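Drarholm dining table: eight months in
Reviewed by Liya Yilma, 2022-03-22

I bought the Drarholm in July, after a summer of reading that it was the last table I would ever need. I don't believe that about tables, or about mattresses or frying pans, but our old one had a leg that fell off if you leaned on it, so something had to be done.

It came from Chala in two boxes. The top was in one and the legs, brackets and a bag of bolts were in the other. The listing says assembly takes 15 minutes. It took me most of an evening, partly because the pilot holes on one leg didn't line up with the bracket. I ended up drilling my own. Chala's support people answered my email quickly and politely and offered me a replacement leg, which would have meant taking the whole thing apart again to fit it. I said no thanks.

Once it was up, fine. It's heavy and it doesn't rock. Eight people can sit at it if two of them like each other. The color is a good deal darker than on the website, where it looks like milky coffee, and in a small dining room that matters. Ours got gloomier and I bought a lamp. I have not added the lamp to the price, but I probably should.

Now the finish, because that is what they are really selling. Drarholm tables are supposed to have a "lifetime family-proof surface." I have a family, so I tested it in the usual way, by living with it. Water rings wipe off if you catch them the same night. Leave a glass until morning and you get a pale circle that fades over a few days and never quite goes. Tomato sauce, no problem. Ballpoint pen, permanent. My daughter's old Furby leaked something from its battery door onto one corner, and I will be looking at that mark until one of us dies.
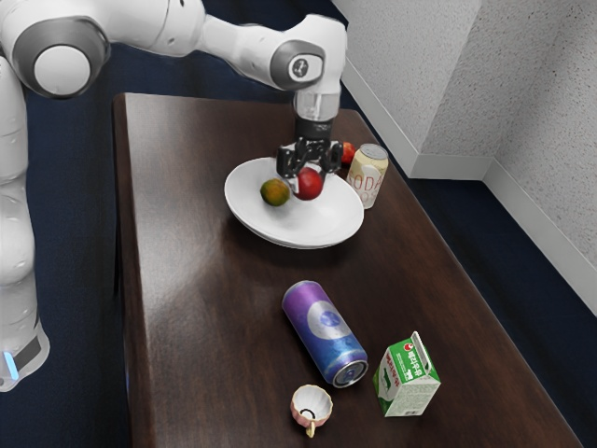
I also tried the Pekana care kit, since Chala pushes it at checkout and again in three separate emails. It's a bottle of oil and a cloth. The table looked richer for a week, and then it looked the way it had before. I put plain mineral oil on the other half and could not tell you today which side is which. Save your money.

The scratch claim is the one that bothers me most. The product page has 2,777 reviews and a great many of them say "no scratches!" Read a few and you notice how many were written within days of delivery. Of course there are no scratches. Mine had none in July either. It has them now, mostly fine ones where plates get dragged, plus a deep one from a belt buckle that I won't go into. You see them at a low angle in the afternoon and not much otherwise.

Then there's the warranty. It covers "structural failure under normal household use" and leaves out the finish, which is odd for something advertised on its finish. You also have to register within 153 days, and the card telling you this was under the foam in the leg box – I found it in December when I was finally flattening the cardboard. Registration is one short form. Do it the day it arrives.

Would I buy it again? At full price, no. On sale, maybe, if I had seen the color in person and had a drill handy. It's a solid table with ordinary varnish on it. My sister-in-law loves hers, but she uses a tablecloth.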